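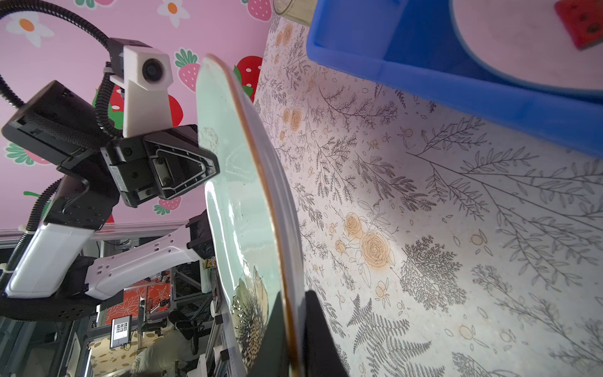

Storing shallow dishes on edge: rim wear and glaze scratches

The seller at the Trutau shop told me that glazed dishes should never be stacked face to foot, and that anything with painting on the inside belongs on its edge in a rack. I have followed that for one set and am no longer sure it is the better method.

The dishes are Rozīte, pattern 3232 according to the receipt. Shallow, mint green glaze on the inner face, thin brown rim, pale gray-white underside. Each has a painted flower in cream and tan with brown outlines, and a lot of small dots in the center. I have 10 of them, in daily use, washed by hand.

They stand in a Stiltum wire rack inside a base cabinet. The slots were made for flat dinner plates. A shallow dish has more depth than a plate, so it leans until the inner face touches one wire and the underside touches the next. The wires are coated, but the coating has worn through at the bottom where the rims rest. On two dishes I can now feel a rough spot on the brown band with a fingernail. No chips yet.

What I want to know:

Is the brown band a separate material, or the same glaze thinned out over the edge? It affects whether I can smooth it.

Is edge storage still preferable to stacking if the rack is a poor fit?

Does contact with a wire damage the painting? I cannot tell whether the flower is under the glaze or on top of it. Under a strong lamp the white reflection runs across the green with no break, but the flower sits near the bottom and I have not managed to get the reflection to cross it cleanly.

Cabinet depth is 400 mm, internal. I would like to keep the dishes in the same cabinet if possible.

posted by slotwidth
22 October 2019

foot_ring

Taking the rim first. A thin brown edge on a pale glaze has two common causes. Either the maker banded it with an iron-bearing wash or slip, or the glaze ran thin at the edge during firing and the color underneath shows through. On a dish with a smooth, pale underside the second cause is less likely, as a pale body would not give you brown. I would assume a banded rim. In both cases the layer is thin and you should not sand it. A diamond pad will remove the roughness and the color with it, and there is no repair short of refiring that I would put near food.

Before you conclude that the rim is damaged, clean it. Metal leaves gray marks on glaze that feel slightly rough and look like scratches. If the coating on your rack has worn through, you are rubbing bare wire on the rims every time a dish goes in or out. Make a paste of baking soda and water, rub it on with a wet cloth using light pressure, rinse, dry, and run the fingernail over it again. Try one dish first. If the roughness goes, it was metal transfer or mineral scale. If it stays, the surface is broken and that dish should be kept off the wire.

On the painting: tilt the dish so that the reflection of a lamp passes slowly over the edge of a petal. A small window or a phone light works better than a ceiling fixture, as the reflection is narrower. If the gloss continues unchanged across the brown outline, the decoration is probably under the glaze or sunk into it. If the outline shows as a raised or duller line, it is on top and will wear. This is not conclusive with in-glaze colors, but it tells you how careful to be. The dots are a good place to look, being small and close together.

As for the rack, edge storage is fine when the load sits on the rim at two points and the faces are clear of each other. Yours is carrying part of the weight on the inner face, so you have lost the advantage. Two ways to correct it:

Use every second slot. This takes twice the length, but the lean gets smaller if you can also move the dish forward to where the wires are farther apart. Some racks taper. Measure yours.

Or sleeve the wires. Clear silicone tubing, slit along its length, pushed over the bottom rails and the uprights. Choose an inside diameter slightly under the wire diameter so it grips. Replace it when it yellows. Do the bottom rails first, as they carry the weight.

The second is what I did with an Ullholm rack in August of last year and it has stayed in place - the uprights needed a dab of silicone sealant at the top, the bottom rails did not.

drawer_runner

Just stack them. Put felt or a paper plate between each one. I have stacked bowls for years and never had a problem. Racks are for drying.

foot_ring

Replying to the above. Stacking with separators is acceptable and I should have said so. Two conditions. The foot of the upper dish must land on the separator and not beside it, and the stack should be short. With 10 dishes I would make two stacks of five. Felt holds moisture, so let the dishes dry fully first. Check the foot too: if there is an unglazed ring under the dish it can be abrasive enough to mark the glaze below it through thin paper.

slotwidth

Results, for anyone who finds this page.

Baking soda paste removed the rough spot completely on one of the two dishes. On the other it is smaller but still there, at the point where the dish rested on the bare part of the rail. I have left it alone.

The lamp test, done with a phone light: gloss is continuous over the petals and the outlines. At the dots I can see a very slight texture, but no change in shine.

The rack does not taper, so I used the tubing. A length of 700 mm covered both bottom rails with a little left over, and I cut separate pieces for the uprights. Slitting it straight is the slow part. I pinned it in the groove of a piece of flooring and ran the knife along. With the sleeves on, the slots are narrower and the dishes only go in every second one, so five are in the rack and five are stacked on the shelf above with felt discs.

Still open: whether the tubing softens from dish soap residue. I rinse well, but the bottom rails do collect some water.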